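How a Refrigerator Keeps Things Cool
Rultthorpe Children's Learning Center

A refrigerator does not make cold. It moves heat away. A liquid travels through thin pipes, picks up heat from the inside and releases it into the room. This slows the growth of germs – the tiny living things that spoil food.

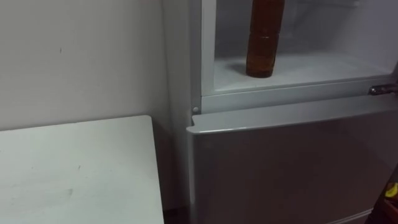 A tall brown bottle on a refrigerator shelf.

Many refrigerators have two parts, one above the other. Each part may be kept at a different temperature. Whenever a door is open, warm air enters and the machine must work harder. Children should decide what they need first, take it out and close the door gently. Tall bottles should stand upright and be lifted with both hands.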